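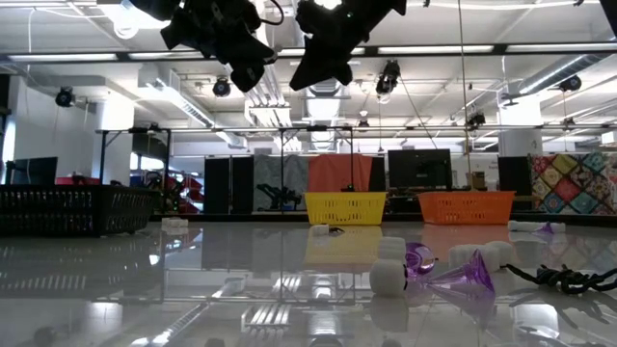 The long table at Lernlow, with the black, yellow and orange baskets set out for sorting.

The Orange Basket

A short story

The Lernlow Office for Unplaced Articles receives small property from premises that have closed. Its staff record each article, assign it to a basket and close the file within the period allowed. The following account concerns the Dorkitau consignment and the conduct of the officer to whom it was given.

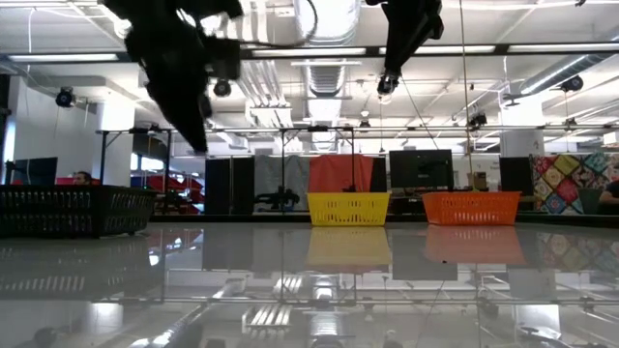 By Aarti Sandhu
Fiction
Mar 6, 2021

To: The Registrar, Tasow
From: R. Magsi, Sorting Officer, Lernlow
Subject: Delay in closing the Dorkitau file

1. I have been asked to account for the delay in closing the above file, and for the use of the orange basket beyond the permitted term. I do so below. I have kept to matters of which I have direct knowledge, except where stated.

2. The Registrar will be familiar with the arrangement of the baskets. The black basket is for articles to be retained by the Office. The yellow is for articles to be returned to a named person. The orange is for articles on which no decision has been reached, and is to be emptied within seven days. I was instructed in this on my first morning by Mrs Poonam Chauhan, who had then been Senior Officer for many years, and I have never claimed to be unaware of it.

3. The consignment arrived from Dorkitau in September, when the model workshop there was closed. It was one of the smaller deliveries of that month. The accompanying sheet gave the contents as "bench items, mixed" and named no owner. I set the articles out on the long table in the usual way. They included a number of white blocks, some of them cylindrical and of the general appearance of marshmallows; a long white tube; a large purple cone that let the light through, and a smaller one; a round purple piece; and a length of black twisted cable, which would not lie straight.

4. It is normal in such cases to assign everything to the black basket and proceed. I had begun to do so when Mrs Chauhan came to the table. She picked up the large cone and looked through the wide end. She then asked me for the sheet, read it, turned it over and asked whether there was another page. There was not.

5. She directed that the cone be placed in the orange basket. I asked on what grounds. She replied that no decision had been reached.

6. I should explain that I was aware at that time of a Mr Ashok Chauhan, in the sense that his name was on the telephone list against "in case of emergency" and had been ruled through. I did not know that he had been employed at Dorkitau. Mr Stepan Bilyk, who drives for us, told me this some days later in the yard, and asked me to leave it with him, meaning that I was not to raise it. I did not raise it.

7. In the course of that week Mrs Chauhan moved the remaining articles to the orange basket. She did this one or two at a time, generally at the end of the day when the lamps were being switched off. No entry was made. I ought to have made one.

8. On the seventh day I carried the orange basket to the table to empty it, as the instructions require. Mrs Chauhan was already there. She asked if I would mind laying the things out first. I laid them out. She moved the tube to the left and stood one white block on another. She set the large cone on top, where it did not stay. She tried it again the other way up. The table at Lernlow has a high shine and anything placed on it is seen twice, and I recall that for some time she attended to the lower version.

9. She informed me that it was supposed to be a harbour. Her husband had been making it for the Tomar exhibition, and had described it to her at supper over most of one winter. The tube was the breakwater. The round piece was a buoy, or possibly the moon, as he had changed his mind. She had never been to the workshop. He had wished her to see it when it was finished.

10. I asked what the cable was for. She said that she had no idea, and that he had probably just left it there. She laughed. I mention this as it was the first occasion on which I had heard her do so, and it bears on my later decision.

11. I then asked whether she wished the articles to be transferred to the yellow basket. All that was needed was for her to sign as claimant. She said that an officer could not sign for property in her own section, under a rule she had drafted herself. She said also that the sheet named no owner, and that half the workshop must have used blocks like these. She could not put her name to the statement that they were his. She believed it, she said, but the form does not ask for belief.

12. I returned the articles to the orange basket and renewed the label. I was not instructed to do this.

13. I renewed it again the following week, and on each occasion after that. In total I renewed the label on 31 occasions. The practice was my own, and Mrs Chauhan neither requested nor acknowledged it. On certain evenings I would find that the articles had been taken out and arranged. The breakwater was sometimes on the left and sometimes on the right. I put them back before leaving and wiped the table.

14. The Registrar's letter states that a basket so occupied could have served a large number of other cases. I accept this. A second orange basket was requested from Tasow in the autumn and the request was refused. In the meantime I kept undecided articles in my desk, where they were labelled and came to no harm.

15. Mrs Chauhan retired last month. On her final afternoon she cleared her own drawers, returned her keys against signature, and shook hands with Mr Bilyk and myself. She did not go to the long table. When I came to check the baskets that night I found that the large cone was missing from the orange one. In its place was a slip, correctly completed, with the section, the date and the description of the article. In the space for "claimant" she had written her name. In the space for "evidence of title" she had written: He said it would be purple.

16. I have examined the slip with care. As she had by then handed in her keys, I am satisfied that she was no longer an officer of the section and that the rule did not apply. The evidence offered is unusual, though the form sets no standard for it. I have countersigned, and the slip is attached.

17. The other articles remain in the orange basket. I have written to Mrs Chauhan at her home address to ask for her instructions and have so far received a postcard of a harbour, with nothing on the back except our address. I do not consider that this amounts to a decision.

18. I have accordingly renewed the label.

R. Magsi
Sorting Officer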